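2020-03-21

# Girdale: The Complete Series box set (Grastex)

OK so I finally caved and bought the big Girdale box. I'd been telling myself for months that I didn't need it (I have the old single-season sets, the ones with the hinges that snap if you look at them) and then I had a bad afternoon and a gift card, and you can guess the rest.

Quick background if you never saw it. Girdale is a family drama set in a seaside theater that's going broke very slowly. It ran for two short seasons, 16 episodes in all, and then it got dropped right after the one where Ruth finds the second set of account books. Most people I know came to it through reruns. I came to it through my sister, who wanted somebody to yell with about the ending. The director on almost all of it was Hashmi, who had only done stage work before, and you can tell, in a good way! People are allowed to stand in doorways and finish their sentences.

## What you get

10 discs in a thick cardboard box, with a book. The discs sit in card sleeves, two to a spread, and the sleeves are tight. Really tight. I've been pushing them out from the bottom with my thumb, and I already have a scuff on the disc with the Christmas episode, which plays fine but still bugs me. I don't know why box set people keep doing card sleeves. Plastic trays are ugly and I would take them every time.

The book runs 102 pages and I read it in one sitting in the bath, so mine now has a wave in it. There's a long essay on the costumes (great), a so-so one on the music, and then the thing I'd have paid for by itself, the shooting script of the lost seventeenth episode. They never filmed it. It picks up the morning after the fire and it's mostly Ruth and her father in a car, and I'm not going to say more than that, except that I had to put the book down for a bit.

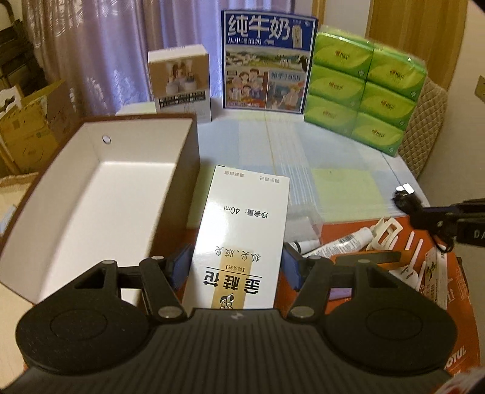 *A tall white carton marked 40ml.*

## The picture and the sound

The new transfer is lovely. The old sets had that brownish murk over everything, and I'd always assumed the show was just shot that way, on purpose, because of the mood or whatever. Nope! The theater seats are red. Ruth's coat is green, a proper bottle green, and there's a joke in the third episode about her looking like a pine tree that I had never understood until now.

The night scenes have been brightened a touch too much for my taste. There's one on the pier in season two that used to be almost all voices, and now you can make out both faces the entire time. I liked not seeing them. My husband says I'm wrong and that he could never tell who was talking, so take that as one vote each.

Sound is where I got a little grumpy. The music is louder than the talking, especially on the first two discs, and I spent those evenings with the remote in my hand going up, down, up, down. It settles after that. There's an option in the menu for the original track and I ended up leaving it on that, and I'd tell you to do the same before you even start. The subtitles are good and they catch the muttering, of which there is plenty.

Oh, the menus. Every disc makes you sit through the curtain going up before you can pick anything, and it can't be skipped. Charming on disc one. By disc six I was making tea during it.

## The extras

So much stuff, and kind of all over the place. The commentaries are the best of it. Hashmi does four of them and is such good company - dry, a bit gossipy, very honest about which scenes were rescued in the edit. The story about the understudy episode having to be reshot after the lead lost her voice was news to me, and it changes how I watch that whole hour. She's barely speaking in it! I thought it was a choice!

The cast reunion is sweet but too short, and whoever was asking the questions kept cutting in right as somebody got going. There's a moment where the actor who played the father starts to talk about the casting, how the part had been promised to someone else and he only heard about it from a makeup artist, and then we're whisked off to a question about favorite snacks on set. I rewound it to see if I'd missed something. I hadn't.

You also get Lunwood, the one-off special they made with half the same cast the October after the show ended. I'd never seen it. It's a ghost story, sort of, and it isn't very good, but the last ten minutes or so are wonderful and I'm glad somebody thought to put it on here. It looks rougher than the rest. Grastex says in the notes that they had to work from a broadcast tape, which is fair enough, and I'd rather have it fuzzy than not at all.

What's missing is the deleted scenes. The old season one set had a bunch, including the long version of the auction, and they're nowhere in this box. So "complete" is doing some heavy lifting there, and I'm stuck keeping the old set on the shelf next to the new one, which was exactly what I was trying to avoid.

## So would I buy it again?

Yeah. I would. If you only know the show from reruns then it's an easy yes, you've never seen it look like this, and the script in the book is a real treat. If you already own the old discs and you're mainly in it for the episodes, I'd wait for a sale. Mine was 10 dollars off at the shop near work and I still winced a little at the register.

I'm giving it four stars, and it loses one for the sleeves and the missing auction scene put together. My sister has already asked to borrow it and I've said she can have it when I'm done with the commentaries.
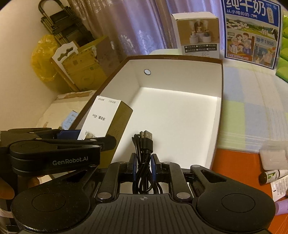
**Anca Lazăr** wrote: Totally with you on the original track, I wish I'd switched sooner. One thing though, the long auction scene might not be gone for good. On my copy, if you leave the disc eight menu alone through two rounds of the music, a little ticket stub shows up in the corner and you can select it. It plays a version of the auction I'd never seen. I don't have the old set so I can't tell you if it's the same cut, but the bit with the piano is in there. Also I liked Lunwood a lot more than you did! The housekeeper scenes gave me chills.

I tried it as soon as I saw this, and yes, there's a ticket stub. It's the same scene as on the old set except the very end, where the old one holds on Ruth a few seconds longer. I've fixed nothing in the review because I'm lazy, but knock that complaint down to half. The sleeves are still terrible.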